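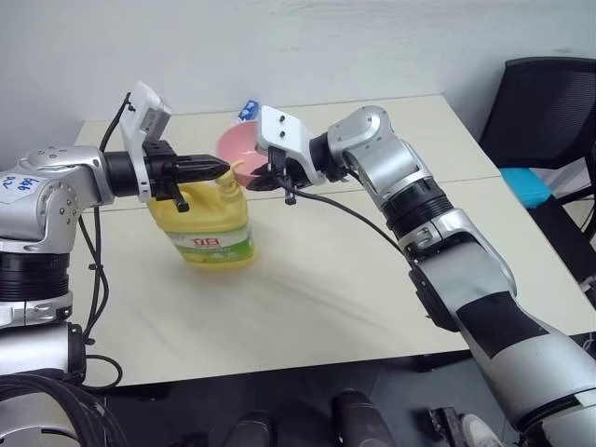 Issue 35

13 Jul 2019
By Ximeng Lei

Problem: the April revenue total for Havico in our ledger does not match the total in the signed quarterly statement. The difference is 600 dollars, always the same, in every export I tried.

First I suspected exchange rates. Havico invoices Dunance in two currencies, and the ledger program, Farer, converts them at the rate of the posting day. I switched the conversion off and ran the report again. The difference stayed at 600, so I left the rates alone.

Then I compared the list of invoices line by line with the bank file. All payments were there. On the second reading I noticed that invoice 11 was in the report two times, once under Havico and once under Tang, which is the old name of the same customer account. The amount is 600 in both places.

What I tried:

Merging the two customer accounts in Farer. It refused with the message "period closed". I understand this, the auditors have already signed for that quarter and we should not be able to change it from our side.

Reopening the period in the test copy. This worked after 3 attempts — the first two stopped because another user was logged in. After the merge, the report in the test copy showed the invoice one time only and the total agreed with the statement.

Running the same report with the filter "active customers only". The total is also correct, but then some small refunds are missing, so I do not recommend it as a solution.

Current state: the live ledger is unchanged. The signed statement is right and the report is wrong, so no correction to investors is necessary as far as I can judge. I would still like the controller at Dunance to confirm this in writing before I close the ticket.

Request to support: please tell me if a merge can be posted in the current period with a note pointing back to April. The manual explains it for suppliers on page 35, but for customers I did not find anything. If it is not possible, I need the steps to hide the Tang account from the revenue report without losing its history.

Priority can stay at normal. I attached both exports and the log from the test copy.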